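The Quiet Case for Gray
Why plain pale surfaces are back in kitchens and workrooms, and what it takes to live with them

March 30, 2018

For most of the last decade, a new countertop was supposed to get noticed. People paid extra for heavy veining, flecks of mica, and edges carved like picture molding. Showrooms put the loudest slabs by the door. Then buyers started walking past them to ask about the plain ones in the back.

At Stokano, a showroom that sells tops for kitchens, laundry rooms and home workshops, the sample wall holds 523 pieces. The most borrowed section last year was a short run of pale grays near the window. Staff there started keeping doubles in November, when customers were waiting a week for a sample to come back.

The appeal is easy to understand once you have worked on one. A pale gray top shows you what is on it. Screws, beads, rice, a dropped contact lens: all of them are easier to find on a flat color than on a speckled pattern. Bakers like it for the same reason. So do people who sew, fix watches, or pay bills at the kitchen table with a pile of receipts.

Picking the gray

Gray is harder to buy than it looks. A chip that seems neutral under store lighting can turn green next to a north window or pink beside a red brick wall. Dimine, a small maker of paneled worktops, sells grays under 19 names, and several of them look the same until you set them side by side on your own counter.

Take the sample home and leave it flat where the top will go. Look at it in the morning, at noon, and at night with the lights on. Standing it up against the backsplash will mislead you, as a vertical piece catches light differently from a horizontal one. Put a white plate on it. If the gray suddenly looks lavender or mint, you will see that color every day.

Finish matters as much as shade. A glossy top reflects the ceiling lights and shows smears. A very rough matte hides smears but holds on to flour and pencil dust. Most people end up somewhere in the middle, with a smooth surface that has a low shine.

What it costs

Our own project was a workroom bench for mending, wrapping and general repairs, built along one wall of a former pantry. We bought the tops from Clillau, and the total came to $768 with delivery. Installation was our own labor, spread over two weekends. A solid one-piece top in the same size would have cost almost 3 times as much, and it would not have made the turn at the pantry door.

That left us with joints, and joints are what people worry about on a plain top. On a busy pattern the eye skips right over them. On pale gray, a line is a line. Installers have different opinions about what to do. Some fill with a matching compound and sand it down. Others leave a narrow gap and treat it as part of the layout.

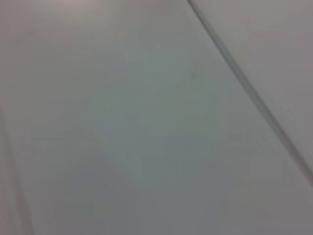
The Jakubowski guide, a spiral-bound manual that cabinet shops have passed around for years, comes down on the side of leaving joints visible. Its argument is that filler changes color faster than the panel around it, so a seam that disappears in the first year may stand out in the fifth. It also says to keep joints away from the sink and from wherever the heaviest work gets done. We followed the second piece of advice and are still undecided on the first.

Keeping it clean

Day to day, a soft cloth with warm water and a drop of dish soap is enough. Wipe along a joint, then dry it. Crumbs that settle in a seam come out with an old toothbrush. Skip scouring powder, which leaves dull patches that show up most on pale colors when the light is low.

Ink and turmeric are the two real hazards. Get to them fast. For ink, dab with rubbing alcohol on a cotton pad after testing a hidden corner. For turmeric, use a paste of baking soda and water, left on for ten minutes and lifted off with a damp cloth. Hot pans need a trivet, whatever the brochure says about heat resistance.

Tools can go straight on the surface if they are clean. We keep a cutting mat for blades and a folded towel for anything with a rough base. The mat lives under the bench, and the towel gets washed with the dishcloths.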